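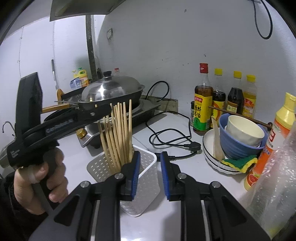 Why do chopsticks live in a pot with holes?

Look at the pot of chopsticks on the white worktop. It is made of white plastic, and its sides have many small holes, like little slots. The chopsticks stand in it all together, with the blunt ends at the top. Why does a pot need holes? A cup without holes can hold chopsticks also.

The answer is water. When you wash a chopstick, some drops stay on it. If you put it standing up, the drops go slowly down to the bottom. In a cup with no holes, the water stays there and makes a small pool. Wood does not like to stand in a pool! It drinks a little of the water, and after many days dark spots can grow on it. The holes let air come in from the sides, and the air carries the water away.

Try it at home

You need two old yoghurt pots, two wooden lolly sticks and a grown-up.

1. Ask the grown-up to make holes in the sides and the bottom of one pot. Leave the other pot as it is.
2. Put both lolly sticks in water and count to 40.
3. Stand one stick in each pot, and put the pots on a plate.
4. Come back after lunch and touch the bottom of each stick. Which one feels more dry?

My nephew Filip did this in February on his window sill. He forgot the pots until the next morning, so you can also do it like that.

Which end goes up?

A chopstick has a thick end for your hand and a thinner end for the food. Families do not agree about which end should be up in the pot. Some put the thick end up, so that fingers touch only the part for fingers. Others put the thin end up, because it dries faster in the air. In our kitchen in Zarkbridge we put the thick end up, but my mother-in-law turns them round when she visits. You can ask at home what your family thinks.

What is under the lid?

Behind the chopsticks there is a black pan on a gas stove. This pan is called a wok. A wok has a round shape, like a big bowl, and the hottest place is usually in the middle. The cook can push the food up the side when it has had enough heat, and pull it down again when it needs more.

The lid on this wok is a dome, so it is high in the centre. Hot water in food turns into steam, and the steam goes up. When it meets the lid it becomes drops again, and the drops run down the curve. This keeps the food soft and juicy. The knob on top is black, and the lid is shiny steel. Steel gets hot quickly — never touch a lid when the stove is on, even for one second.

The bottles by the wall

On the right there are bottles in a row. The one with a red cap has the Chinese letters 料酒 on it. You say it "liào jiǔ", and it means cooking wine. It is for the pan and not for drinking. Cooks put a spoon of it on fish or meat to make the smell nicer. The three bottles with yellow caps have different colours inside, two of them dark and one golden. Dark sauces are often salty, so a small spoon can be enough for a whole dish.

Words to remember

Wok: a deep round pan for quick cooking.
Steam: water that became so hot that it went into the air.
Dome: a shape like half of a ball.
Worktop: the flat place in a kitchen where you prepare food.

Written by Tharushi Pramanik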